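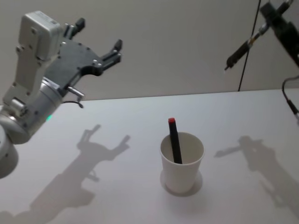

Marker-in-cup task, teleoperated demos: left arm gripper lags on close
Raised by: Velimir Petkov
Assigned to: Shalini Garg
Opened: 2019-05-17
Status: open, priority 2

Summary

When I drive the left arm from the leader handles, the gripper closes late. The arm itself follows me fine. I squeeze, I wait, and by the time the fingers start to move I have usually drifted past where I meant to grip. Right arm does the same but less. The Allcombe release notes say this was fixed in December. I would like to know on what bench, because it wasn't this one.

Steps to reproduce

1. Home both arms, paper cup in the middle of the table with the red-capped marker standing in it.
2. Bring the left gripper in from above and left of the cup, fully open.
3. Squeeze the left handle quickly and hold.
4. Compare the handle and gripper traces in the log.

Comments

Marcelino Rezende: Have you tried a restart? Most reports like this are the handle calibration going stale.

Velimir Petkov: Restarted, recalibrated, restarted again. No change. I have now recalibrated more often than I have recorded.

Shalini Garg: I pulled the log from your last session. It holds 2,376 samples for the left handle and the gripper trails by 33 of them on the worst squeeze. So the lag is real. My guess is the smoothing filter on the grip channel, which Milari ships switched on.

Velimir Petkov: I'll try it with the filter off. I don't expect much – the wrist channels go through the same filter and they are fine.

Yolotzin Salinas: They don't, as it happens. Grip has its own settings file. Look under the hand profile, and check which hand it thinks is fitted.

Checks done so far

1. Filter off, left arm only. Lag nearly halved. Better than I expected, still not good enough to train on.
2. Left arm with the multi-fingered hand on, slim black pen in its grip, cup and marker left standing beside it. Slow movements only.
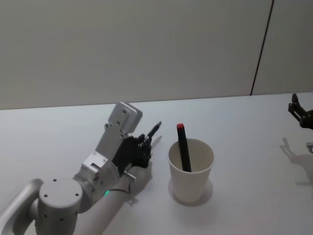 3. Hand profile opened as Yolotzin suggested. It lists the wrong hand for the left arm. I have not corrected it yet, as I want a clean log with the fault in it first.

Shalini Garg: Please attach that log before you change anything. And keep the earlier demos out of the training set for now.

Velimir Petkov: Attached. They were never going in. Someone will tell me the model learns to ignore the delay – I'll believe that when I see it pick up a marker.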